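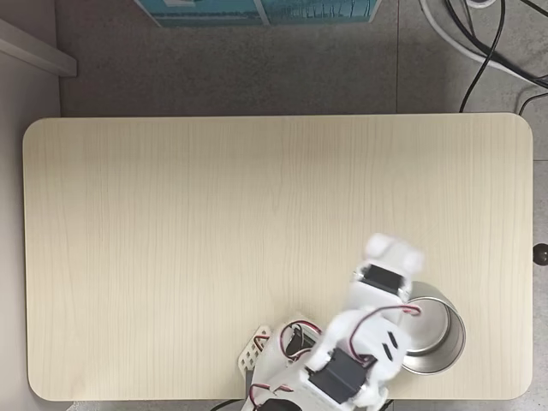 Is the Nustley furniture factory open day worth the trip?
If you are about to buy a table and live within an hour of the place, probably. I came away knowing more about chipboard than I wanted and less about prices than I had hoped.

Uretti opens its Nustley works to the public once a year, in January, when I suspect the order book is thin. Parking is free, the queue is outdoors, and the tour leaves in groups of 20. Ours was due at ten and set off at twenty-five to eleven.

The first hall is the cutting shop. It is loud and quite good fun, and the guide clearly knew the saws. She was less sure about the timber. The leaflet says "responsibly sourced" three times, and when a man in our group asked which forests, we were told it was a mixture. A mixture of what? We moved on to the sanding room.

I had really come for the Rai range, which the website calls "a table for life". The guarantee runs for five years. I asked about the gap between those two claims and got a smile and a biro. To be fair, the joints on the frame they let us handle were tight, and the drawer ran well.

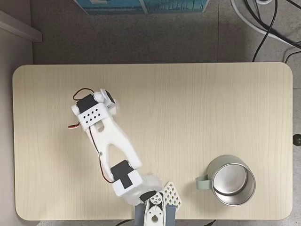 The finishing room was the best part. They coat each top, leave it overnight, rub it down and coat it again, and you can feel the difference between one coat and two on the sample boards. The claim that the finish shrugs off hot mugs was not put to the test, although there was a kettle in plain sight. Ask them to try it if you go — I wish I had.

Then the shop, naturally. The open day discount turned out to cover the Erkov chairs and nothing else. A chair was marked at £197, less ten per cent, and I have seen it for the same money in an ordinary summer sale. Delivery is £80 unless you live in the town. Tea was included, biscuits were extra.

According to the board by the exit, 3403 people came last year. I would like to know how many of them bought a table. I didn't, but I've kept the leaflet and I may ring about the two-coat finish.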